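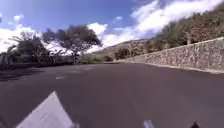
4. Calibrating the Brovo Cycle Computer

Calibration matches the distance reading of the Vorkodix Brovo to the actual size of the front wheel. It must be completed before the first ride and repeated after any change of tire. Calibrate on a paved surface. A smooth asphalt road with a gentle bend, such as the one running beside the stone wall, is suitable for the riding check in step 7, but the wheel measurement itself must be made on a straight and level stretch. Gravel and grass give unreliable readings.

Before you begin

Inflate the tires to the pressure marked on the sidewall. Confirm that the sensor is fastened to the fork and that the gap between sensor and spoke magnet does not exceed the width shown on the paper gauge. The computer must be at rest and showing the home screen.

CAUTION: Do not operate the computer menus while riding. Stop in a safe place away from traffic before pressing any button.

Measuring the wheel

1. Turn the front wheel until the valve is at its lowest point. Mark the ground at the valve with chalk.
2. Sit on the bicycle and roll forward in a straight line until the valve has returned to its lowest point. Mark the ground again.
3. Measure between the two marks in millimeters.
4. Press and hold MODE until the word WHEEL appears.
5. Enter the measurement with the arrow buttons. Press MODE once to save it.
6. If no button is pressed for 20 seconds, the computer returns to the home screen and the entry is lost. Repeat from step 4.
7. Ride a short distance at a steady pace and confirm that the speed reading does not drop to zero.

Display brightness

The display adjusts itself to the surrounding light. When the bicycle passes from sun into shade, the backlight responds after a short delay. To set a fixed level, open the LIGHT menu and select a value from 1 to 10. 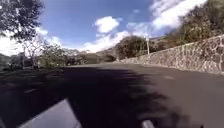

Figure 4-2. Sunlight and heavy shadow on the same stretch of road.

NOTE: A fixed level of 8 or higher shortens battery life. Levels of 3 to 5 are recommended for daytime use.

Storing the setting

The wheel value is kept in memory when the battery is replaced. Riders using the Mondis dual mount may store a second value under WHEEL 2. 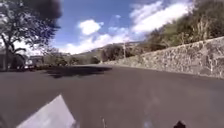
Must the computer be calibrated again after the battery is changed?
The wheel value is retained, and only the clock needs to be set.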